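Piltutano Community Help > Home and Kitchen > Tableware

Storing mixed plastic dishes without scuffing them

Asked by Vaida Kivi, 26 Apr 2019
Viewed 534 times

I have a set of coloured plastic dishes we use for lunches on the back deck. I bought them in January, a few at a time, so the shapes don't all match. There are green ones, an orange one and some red bowls. The red bowls nest with no trouble. The squarish ones are what I'm stuck on.
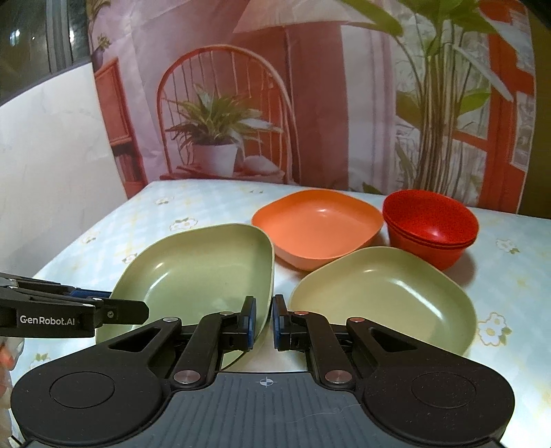
The cupboard I want to use is narrow and has one fixed shelf. If I put everything in one pile it leans, and I'm worried the glossy insides will get scuffed from being dragged in and out. I'd like to keep them all together so the kids can set the table themselves.

Two things I'd like to know. What order should they be stacked in? And do I need something between them, or is that only for good china?

I'd also like to know if anyone has a way of getting tomato sauce colour out of the green ones. Dish soap hasn't shifted it.

3 answers

Detlef Kröger
Accepted answer

Make two piles. Square shapes in one, round bowls in the other. A round bowl sitting in a square dish has nothing to hold it at the corners, so it slides whenever you open the door.

For the square pile, put the largest on the bottom and turn them all the same way so the corners line up. If the orange one is deeper than the others, try it on top. If it won't sit flat, give it its own spot beside the bowls.

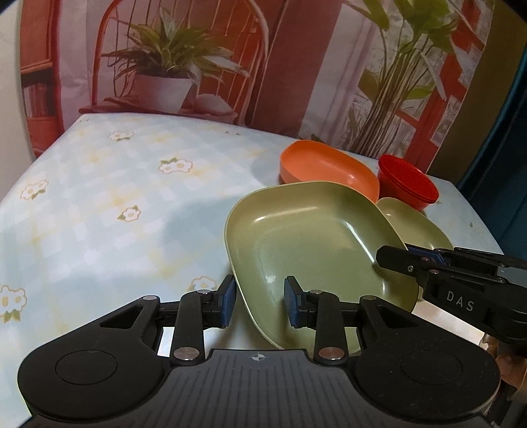
Olive-green dish with the orange one behind it, a red bowl and the smaller green dish.

You don't need proper felt separators. A sheet of paper towel or a cut-up old tea towel between the square ones is enough. Make sure they are fully dry first — plastic holds water in the corners and the dishes will stick together.

For the stain, mix baking soda with a little water to make a paste, leave it on for an hour and wipe it off with a soft cloth. Don't use the green side of a scrubber or you'll dull the finish. It may take a few goes.

Marked helpful by 14 people

osa_559

I just pile mine up any old way and they are fine. They're plastic. The kids have dropped them all and the only one that ever cracked was a Meinecke one that went over the deck railing.

Prundano

Leaving them out in the sun for an afternoon works on tomato stains. Wash them first, then put them on the clothesline side of the house with the stained part facing up. It might fade the colour if you do it too often, so try one of the older ones. Can't help with the cupboard.

Comment from Vaida Kivi: Thanks all. Two piles fits, with the bowls at the front. I'll do the paste on the weekend.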